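Folding on the Bed: A Doubter's Gallery

By Modupe Nnaji
June
11 comments | 59 shares

I have never believed in the folding methods. Every few months a new one turns up, always shown on a hard white table under good light, with a shirt that looks as if it came out of the package that morning. Most people I know fold on the bed, and the bed is soft, wrinkled and in the way. So this gallery sticks to the bed. One light blue short-sleeved T-shirt, one cream cover, and my doubts.

1. The flat start. Every method wants the shirt spread out first, collar away from you. Fine on a table. On a quilt the left sleeve lies nicely and the right side bunches up, and smoothing it mostly moves the wrinkle somewhere else.

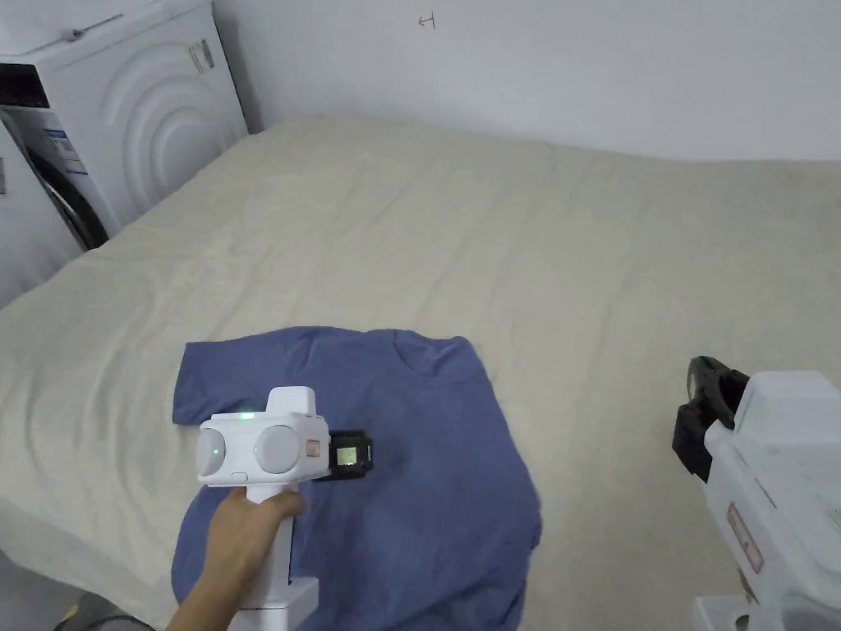 2. The heap

Jillska, whose folding booklet Garba Adeleke lent me, says a shirt should never be allowed to "collapse" between steps. I would like to meet the shirt that obeys. Blue cotton or blue anything, once it has been let go on a big bed, it makes a pile with one fold hanging off it. I don't think that's a failure of technique. Cloth does that.
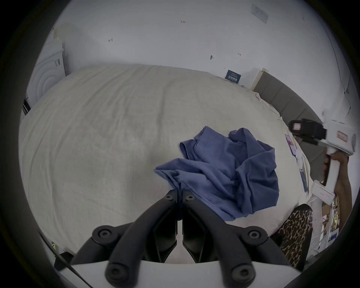 Is it worth ironing the bed cover flat before you fold on it?

I wouldn't bother. A tight sheet helps a little with the first fold, but the mattress still gives under your hands, and the creases are back as soon as you lean on it.

3. The pinch and pull

The famous one. You pinch the cloth at one point, lift, and let the weight do the work. What you get first is a wide sag in the middle and a broad fold drooping toward the edge of the bed. The booklet skips over this part – it goes straight from the pinch to a neat rectangle. I have read those two pages several times and still can't find the step in between. Also, clear your phone off the bed before you start.

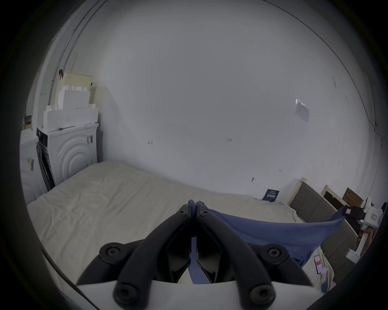 Tullio Serra wrote in to say that I give up too early, that the sag goes away if you keep both hands the same height, and that he has folded this way for 11 years without a table. Maybe so. He also admits he only does it with undershirts, and I would want to see him try it with a dress shirt before I changed my mind.

4. The room to work in

Padded headboard on one side, washing machines on the other, plenty of cream sheet in the middle. People who sell folding boards (Motow is the one I keep getting ads for) will tell you the board matters most. I would put my money on space, and on having the washer a few steps away so the clean pile doesn't sit in a basket until it sets. 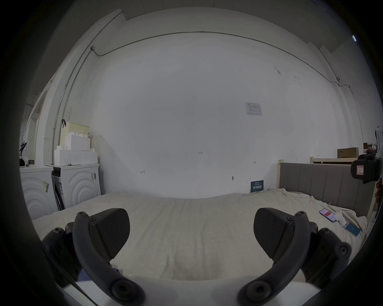 The bed, the phones and the two washers along the wall.

I'm keeping my own method, which has three folds and no name. The booklet goes back to Garba.

1,786 views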